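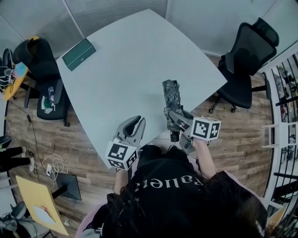 Bench, right gripper on the folded plaid umbrella.

August 16, 2020

Kibble soak test, second go. I wanted to know how much water the grain-free Sulteck pieces take up next to the old Krawczyk rice recipe, mostly so I can stop guessing when I mix breakfast for a dog with bad teeth.

Weighed out 40 g of each into matching bowls, 200 ml of warm tap water on top, lids on, 19 minutes. Drained through the tea strainer and weighed again. The Krawczyk went to mush at the edges and soaked up far more than I figured it would! The Sulteck pieces swelled but kept a hard middle – you can feel it if you squash one with a spoon. Pea starch, maybe? Must look at the bag again.

Did four bowls of each and the last Krawczyk one came out low. I think I let it drain too long (phone rang), so I've put a question mark by it in the table and left it in.

Smell after soaking: Krawczyk like toast, Sulteck like a fish dock.

Still to do: same thing with cold water, then with broth. The Todelport sample bag is open and expires in November, so that one goes next. Need a new strainer too, the mesh is coming off the rim.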